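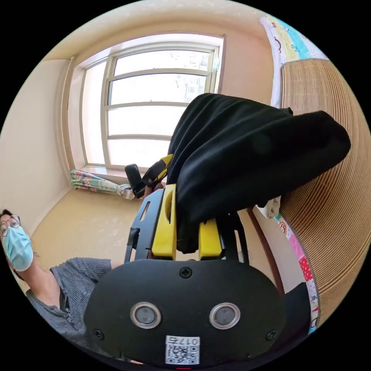

Kolton Clothing Repair Week returns in April with more tables, longer hours and free thread

KOLTON – Got a jacket with a stuck zipper, or a favorite sweater with a hole in the elbow? Bring it along! Kolton Clothing Repair Week is back this April for its biggest year yet, with 22 free mending sessions spread across nine locations in town, from the main library to the back room of the Bélanger fabric store on Mill Street.

The week is put on by the Memonus Mending Circle, a neighborhood sewing group that got its start around a kitchen table and now meets all year. Last year's visitors brought in 126 pieces of clothing, and 98 of them went home fixed and ready to wear. Jeans led the pile by a wide margin, followed by winter coats, school backpacks and one very large stuffed rabbit (it needed a new ear, and got one).

"We love it when people pull up a chair and try it themselves," the Circle said in a statement. "You don't have to know how to thread a needle. We'll show you, and if your first patch comes out crooked, you'll be in good company – most of ours did too."

New this year are the evening sessions, which start at 6:30 p.m. and run until the last seam is closed. They were the top request on last year's comment cards, mostly from parents and people who work days. There will also be a beginners' hour every morning, covering how to sew on a button, take up a hem and close a small tear by hand.

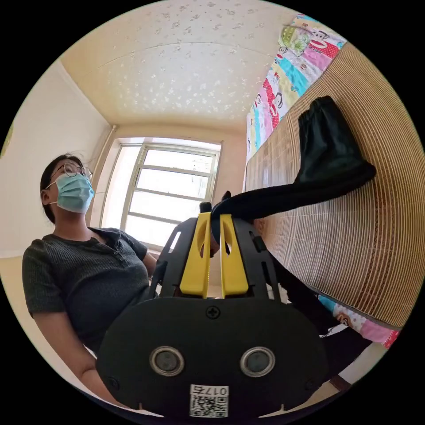 Anyone who already sews and wants to try something harder can sign up for the darning and visible mending classes at Bélanger. Space there is tight, so please reserve a seat at the store counter or by phone. All other sessions are walk-in.

Thread, needles, pins and basic patches are free at every location, thanks to a supply gift from Prosine, the Kolton notions wholesaler. Special zippers and matching buttons are not included, so if you know what your coat needs, bring it with you. Clothes should be freshly washed, and each visitor may bring up to two items per session. Leather, wedding gowns and anything with electric heating can't be accepted.

Leftover cloth is welcome too! Cotton, denim and wool pieces bigger than a dinner plate can be dropped off at the main library all month. The Circle turns them into patches and, in the fall, into lap quilts for the Kolton senior center.

A full list of times and locations is posted at the library front desk and in the window at Bélanger. Groups of six or more should call ahead.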